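Stories > Short fiction > Kitchen tables

12 February 2025
By Yatsenko
Reading time: 3 minutes

The cutlery was the last thing we argued over, and I'd like it on record that I won.

My sister had the big pieces sorted before I'd even got my coat off. She'd take the dresser, I'd take the table, and the piano would go to whoever could get it down the stairs (neither of us, as you'll hear another time). That left the kitchen drawers, and our aunt's kitchen drawers were a life's work. She had run the café at Vallilov for years and every time a spoon got too scratched for customers she brought it home and gave it a second career.

"Just bin it," said my sister, tipping out the first drawer. It made a noise like a bus crash.

"I'm not binning it!"

"You've got forks already."

I have, it's true. I've got a whole set from Metance that I bought when I moved into the flat, very light and very modern, and every one of them bends if you show it a cold potato. What I didn't have was the brown-handled ones. You'd know them if you'd ever eaten at hers. They only came out when somebody had passed an exam or been dumped, and you weren't allowed to put them in the dishwasher, not ever. She once rang me at 745 in the morning, before my alarm, to ask whether I'd put one in the dishwasher the night before. I had. I said I hadn't. I still feel bad about it.

So I went through the lot on my hands and knees while my sister did the cups, and after a good long hunt I had one spoon and one fork. There used to be a full set. I looked behind the bread bin, I looked in the picnic bag, I even looked in the shed, where I found a jar of 15 corks and a ladle.

"One of each," said my sister. "Well, that's you sorted for soup and for peas."

I wrapped them in a tea towel and carried them home on my lap.

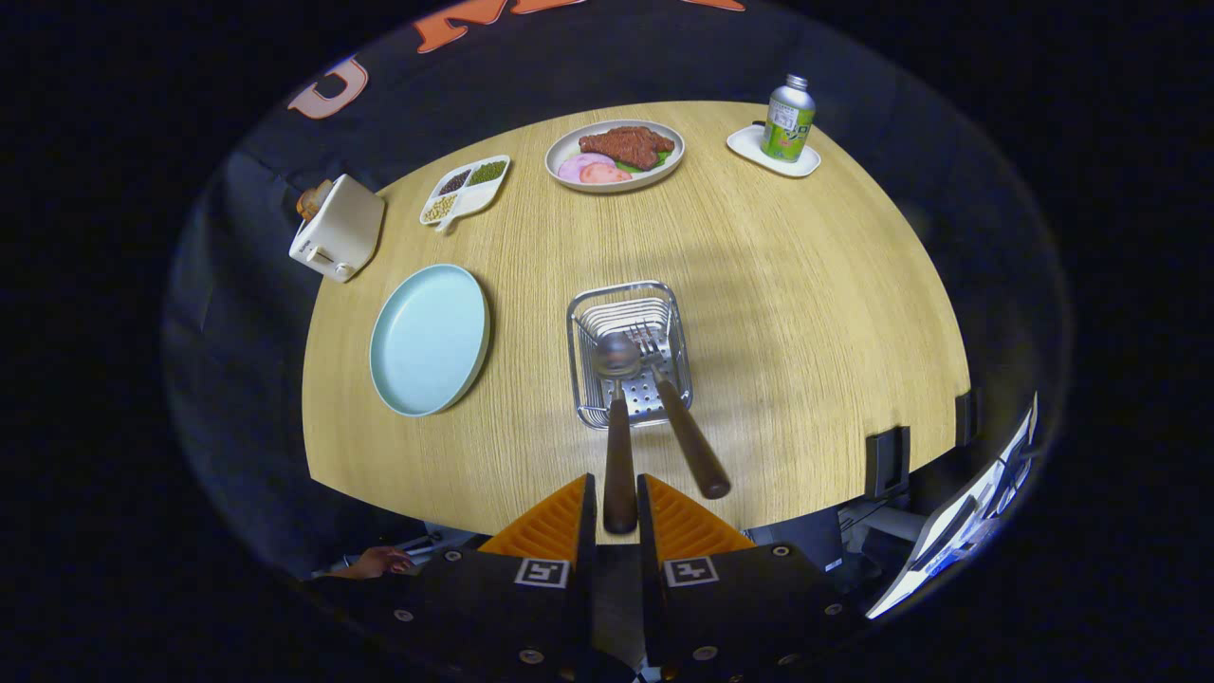
The spoon and the fork in their basket.

The basket came from Ziso, the hardware shop by the station, and it cost more than I'd meant to spend. I'd gone in for a mop. But it was the right size, and it had little holes in the bottom for the drips, and I stood there in the aisle thinking that she'd have approved of the holes. She was very keen on things draining properly.

I tried it by the sink first, then up on the windowsill, and then I gave in and put it in the middle of the table, where it gets in the way of the newspaper and I like it very much.

My sister came round the following week and noticed it straight away. She didn't say anything. She sat down, ate 3 biscuits, picked up the spoon, looked at herself in the back of it and put it down again. Then she opened her handbag and took out a sandwich bag, and inside the sandwich bag was another fork with a long brown handle.

"It was in with the cups," she said.

"It was not in with the cups."

"It was near the cups."

I put the kettle on. We had leftover shepherd's pie at the table, a brown-handled fork each, and afterwards I washed them up by hand and she dried.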